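December
Kuldeep Sachdeva and Konrad Sowa

4.2 Credential reuse across service accounts

The directory export from the Nidmont site contained 1,928 accounts, of which 57 were service accounts with interactive logon still enabled. We compared password hashes offline, inside the isolated analysis host, and grouped accounts sharing a hash. No plaintext was recovered or stored at this stage. Six groups contained at least one service account and at least one ordinary user account, and these groups are the subject of the rest of this section.

Reuse of this kind matters more than a weak password on a single account. A service account is seldom locked after failed attempts, its password is rarely rotated, and its logons are often excluded from alerting to reduce noise. An attacker who obtains the user's password by phishing therefore holds the service credential as well. Jirnov, the scheduling tool used at the site, runs under an account in the largest group — it had local administrator rights on every host where the agent was installed. 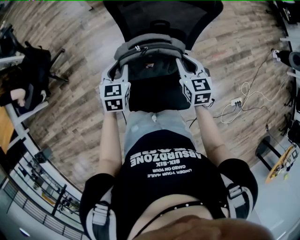 Figure 7. Wearer's view, office chair ahead.

We then modeled the effect of two controls. The first removes interactive logon from all service accounts and leaves passwords unchanged. The second forces a reset to a random value managed by the Trandent vault. Each control was applied to the same access graph, and 1,000 starting points were drawn from the ordinary user accounts with replacement. A run was marked as a compromise if any path reached a domain controller.

The logon restriction closed the direct paths but left those that used network logon, including the Jirnov path. The reset closed both. It also broke two scheduled jobs in the Dwivedi test environment, where the old password had been written into a script. Both jobs were repaired by moving the credential to the vault. We treat such breakage as a cost of the control and return to it in Section 5.

Hash comparison finds exact reuse only. Passwords that differ by a trailing digit fall outside the groups, so the exposure reported in this section is a lower bound.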